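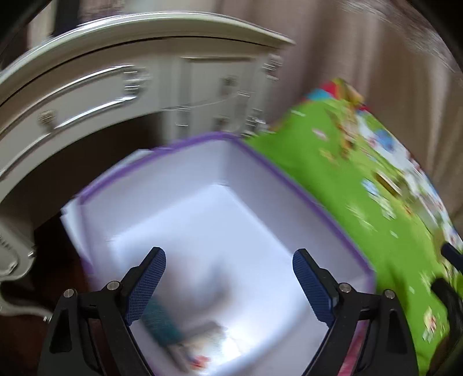

Progress report to the Multov fund
Home storage and sorting project, Follo
October 10, 2026

1. Where we are

The sorting phase started in September and is close to done. The plan was to go through 18 storage boxes of small household items, take out what should be thrown away, and put the rest back in an order that people living with it can keep up. All 18 boxes have now been opened and sorted once. We logged 912 items.

The boxes with the purple rim have worked well for desk and drawer items. They are wide enough to reach into with both hands, and the pale inside makes small things easier to find. We would like to keep using them for the second round.

2. What was in the boxes

Most of the contents fall under office supplies, wrapped items and paper. Paper took the most time. Loose sheets and crumpled bundles had to be opened up before we could decide on them, and we had not planned enough hours for that.

Clips were a smaller problem but a steady one. They end up in every box, in different sizes and colors — pink and black binder clips in the same one, next to crumpled white paper. 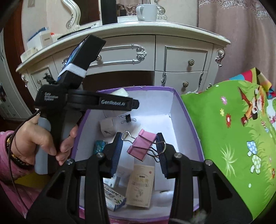 We now pull the clips first, before anything else is touched, and keep them together in one small tray. The paper goes next. Wrapped items stay wrapped and are put back last, on top. Working in this order has cut down on handling the same thing twice.

3. Budget

We ordered 100 label cards from Bimik and have used 97. A second order is needed before the next round and fits within the supplies line. No other line has changed.

4. Next steps

— Second pass through the boxes that held mostly paper
— Labels on the short side of each box
— Written instructions for the household, one page

We ask that the extra hours for paper be moved from the travel line, which has not been used.

Tamošiūnaitė
Project lead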